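Roxana Henao does not believe in the kitchen that resets itself. She has managed the shared kitchen at Troltlow, a co-operative office building, for six years, and in that time she has been sold colour-coded shelves, a roster app and a laminated poster with a smiling teapot on it.

"Every one of them was going to change behaviour," she says. "The poster lasted until October. Somebody used the back of it for a birthday sign."
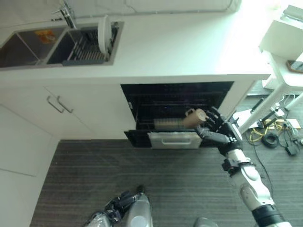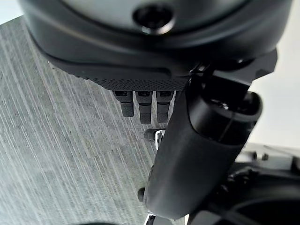
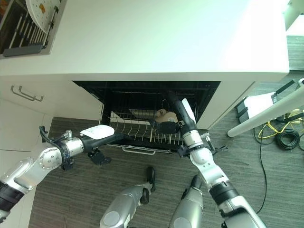
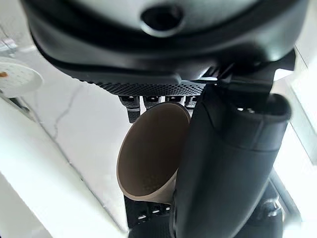 The latest thing to be sceptical about is a scheme called Trollby, put together by Laimutė Org, who advises offices on how to run their kitchens. Its claim is modest enough on paper. If every cup, plate and tray has one home, and the home is close to where the thing is used, people will put things away without being asked. Org would like Troltlow to try it for a full season. Henao has agreed to a month.

I met the two of them over tea, and it took Henao less than a minute to get to the cups.

"You have disposable cups and you have proper plates, and they need completely different treatment," she says. "A paper cup goes in the bin. Except people feel bad about the bin, so they rinse it and leave it somewhere, and now it's a dish. I've got a building full of grown adults washing paper cups."

Org doesn't dispute this. Her answer is to give the clean disposables a drawer of their own, well away from anything that washes or cooks, and to stop pretending they are part of the crockery. "Once a cup has been near the dishwasher, people treat it as a dishwasher item," she says. "The category is decided by where you find it."

It sounds neat. I asked whether she had any numbers, and she had one: at her last client, Luangrath, the kitchen order dropped by 300 cups over the trial. She couldn't say how many cups they had been buying before, or whether fewer people had simply been coming in. Henao wrote the figure on her napkin and put a question mark after it.

Where they really part ways is the drying rack. Org wants it gone. A rack, in her view, is a cupboard with no doors, and as long as it stands there nobody will open the real cupboard. Henao thinks this is the sort of thing said by people who don't have to wash up.

"I've got one plate I use every day," she says. "I wash it, I stand it in the rack, I take it out again at lunch. What's the cupboard adding? Two trips."

She is no softer on ovens. Baking trays get stored in them in every office she has worked in, and sooner or later other things follow, and then someone wants to heat up a pie. Her rule is that you open the door and look before you touch the dial. Org's rule is that nothing lives in the oven, full stop. For once I thought the consultant had the better of it, though I noticed she had no suggestion for where a wide tray should go in a kitchen with narrow cupboards.

The Trollby starter kit costs $1,631, a figure Henao brought up three times. For that you get labels, dividers and two visits from Org. The labels are made by a firm called Astix and are supposed to survive up to 20 washes, and Henao would like to know who is washing a shelf label.

"I'm not against it," she says, collecting the mugs. "I just want to see the bench at six in the evening, when everybody's gone home. Then we can talk about the second month."

Org has asked to be there as well. They haven't settled on who brings the labels.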